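Comparison of Two Door Seal Profiles for a Compact Sedan

Project report, Vehicle Body Engineering
Lok-yiu Kuo and Tsung-han Chung

1. Background

When a car maker presents a new model, the press text usually speaks of a quieter cabin. The buyer reads this and thinks of the engine, but at highway speed a large part of the noise comes from wind passing over the mirror, the pillar and the gap around the door. In our project we studied the last of these. We wanted to know if a change of the rubber seal alone can make a difference which a driver would notice, without changing the door or the glass.

The car was a Kekar compact sedan, the older body shape, which the department keeps for student work. It has a weight of 1655 kg with the test equipment and two persons inside. The doors were never repaired, as far as the service book shows, and the original seals were still in place when we started in November.

2. The seals

We compared two profiles. The first one is the original type, a single hollow bulb pushed on the body flange. The second one is sold by Gesance as a replacement part, and it has the same bulb plus a thin outer lip that touches the door skin near the edge. The lip should close the gap before the air can enter it. It is made of a softer rubber, and this made us a little worried about how it would behave in the cold.

The supplier's sheet gives the force for pressing the bulb together, but it says nothing about the lip. We therefore cut short pieces from the spare length and pressed them by hand press in the workshop. The lip adds very little force. Closing the door feels the same with both seals, and this was important for us, as an owner will complain sooner about a heavy door than about a small noise.
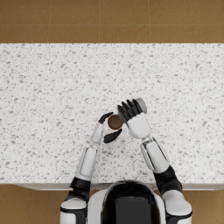
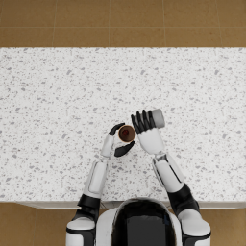

The fitting took longer than planned. The corner at the top of the rear door has a small radius, and the new profile wants to fold there. On the first try the lip was turned inside for the length of a finger, and we only found it when we closed the door on a strip of paper and could pull the strip out easily. After we warmed the rubber with a hair dryer it followed the corner well. We recommend the paper strip test to every group that works with seals. It costs nothing and takes a few minutes.

3. Road test

All drives were made on the same part of the ring road, early on Friday morning when there is little traffic. One of us drove and the other one held the sound meter, an Aryee handheld model, at the height of the driver's ear. The windows were closed and the fan was off. We made 4 runs with each seal and recorded 300 seconds in every run.

With the original seal the mean level was 67 dB(A). With the lip seal it was lower in all runs, but the difference was small and close to what the meter can resolve. The frequency plots from the Trilex software show more. The hissing part of the noise, at the high end, is clearly reduced, while the low part from the tires and the road stays where it was. Tsung-han heard the change at once from the passenger seat – Lok-yiu, who was driving, was not sure.

4. Discussion

The result is weaker than we hoped. We see two causes. The mirror of this car is large and mounted on the corner of the window, and it probably hides a part of the improvement. Also, we changed the seals of the left side only, because the budget did not allow a full set. The noise from the right side was then still reaching the meter.

We also could not control the wind. A light side wind changes the flow over the door, and our runs were not long enough to average this out. A wind tunnel would solve the problem, but for a student group this is not realistic. Driving the same road in both directions would already help, and we regret that we did not think of it before the car had to be returned.

5. Further work

The next group should fit the seals on both sides and cover the mirror base with a smooth tape in one of the runs. The remaining rubber, the cut samples and the data files are in the cabinet of the body lab, second shelf. The car still has the lip seal on the left doors.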